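Filed under: Paper and Thread, Notebooks | Jun 15, 2022

Sewing a notebook out of leftover paper

I go through a lot of notebooks. Most of what I write in them is lists, measurements and things to look up later, so it seems silly to pay for good ones. Since April I've been sewing my own from whatever paper is in the house, and I've finished nine. A couple of people asked how they go together, so I've written it down.

The one I make has 60 pages and a soft cover. That comes to 15 sheets of A4, each folded in half, nested in threes to make five little booklets. Bookbinders call each of those a section. The sections are sewn straight through the spine of the cover, so there's no glue and no pressing overnight, and the book opens nearly flat on the table.

What I use

Paper. Any A4 will do. I had a box left over from my old job with more than 1000 sheets of letterhead in it, printed on one side with an address the firm no longer uses. The printed part is only at the top, so I fold it with the heading to the inside and draw over it. I've also used a pad of Bodin sketch paper, cut down. It was lovely to write on but a bit thick, and three sheets of it folded together make a fat section. Two is enough.

Cover. Heavy card, or the back of an old desk calendar. My favourite so far is a wallpaper sample I got from the remnants bin at Bemeo. Wallpaper bends without cracking and you can wipe it.

Thread. Proper linen thread is best. I buy Wirkeo in the natural colour because it doesn't tangle much, and a reel lasts for ages. Before that I used doubled sewing cotton run over a stub of candle, and the first two books are still holding together with it.

You also need a needle with a blunt end, an awl or a strong pin, a metal ruler, a craft knife, and something to crease with. A bone folder is nice to have. I used the back of a teaspoon until my birthday.

Folding

Fold each sheet by itself first, then nest them in threes and crease them again together. If you try to fold three at once from flat, the outside one creeps and the edges come out stepped. They will step a little anyway. You can trim them with the knife, but I've stopped bothering with that.

Ordinary copy paper usually has its grain running down the long side, which means you're folding against it when you fold A4 in half. The crease can look a bit rough and the pages feel springy. Put the folded sections under something heavy while you do the cover and they'll settle down. I use the big atlas.

The cover

Cut the cover the same height as the pages, plus a few millimetres top and bottom. For the width, squeeze the five sections together, measure how thick they are at the fold, and add that to two page widths, plus a bit at each side. Score two lines down the middle, the thickness of the spine apart, and fold on them. Don't make the spine too tight. I did on my third one and it won't close properly, so now it lives under the atlas as well.

Rule five lines down the spine, evenly spaced, one for each section. On every line mark three holes, one in the middle and one toward each end. Make a paper guide with the same three marks and use it to pierce the folds of the sections too, so it all matches. Pierce the sections from the inside out, with the fold sitting in an open phone book or on a folded towel. 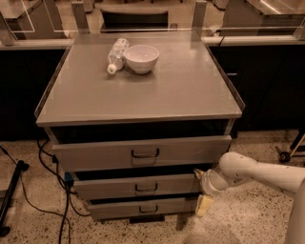

Mark the top of every section in pencil before you pierce anything, Clémence Rey wrote under my last post, or one of them will end up upside down and you won't find out until the sewing. I'd already done this twice by the time I read it. If your holes aren't perfectly centred, a section turned the wrong way round won't line up with the cover, and then you either pierce it again or live with a crooked page. A small pencil tick in the corner is enough and it rubs out.

Sewing

Each section gets its own piece of thread. You can sew the whole book with one long thread, and it looks more impressive, but I find it hard to keep the tension even. With separate threads, if one breaks you've only lost one section.

Cut a length about three times the height of the book. Hold the first section inside the cover on its line. Start from the inside and go out through the middle hole, leaving a tail long enough to tie. Go along the outside of the spine and in at the top hole. Then run all the way down the inside, past the middle, and out through the bottom hole. Come back up the outside and in at the middle again.

You should now have both ends on the inside, with one on each side of the long stitch. If they're both on the same side, slip one under. Pull gently along the direction of the fold, because pulling straight up will tear the paper. Tie a reef knot over the long stitch and trim the ends to a centimetre or so.

Do the same for the other four. The last one is fiddly because the book is getting full and there's less room for your fingers. I use a bulldog clip to hold the finished sections out of the way.

From the outside you get five rows of stitches down the spine. Mine aren't perfectly straight. If you use a coloured thread it shows up a lot more, wobbles included, so I'd stay with something close to the cover colour for the first few.

How they've held up

The oldest has been in my bag for two months. The corners of the card have gone soft and there's a small tear at one of the end holes, where I must have pulled too hard. I put a strip of linen tape behind the spine now, before piercing, and that seems to help. The wallpaper one has hardly changed.

The thread has loosened slightly on all of them as the paper flattened out. It doesn't bother me, but if you're making one as a present you might leave the sections under weight overnight before you sew.

Paper from the letterhead box takes pencil and ballpoint well. Fountain pen goes through to the other side. The Bodin paper takes anything.

I took three of them to the Saturday craft table at Fillholm hall, thinking I might swap them for something, and came home with a jar of buttons and a request for one with squared pages. I haven't worked out the squares yet. I could rule them by hand, but I'd probably rather print a light grid on the back of the letterhead and see whether the printer will take it. I'll put the grid up on the blog if it works.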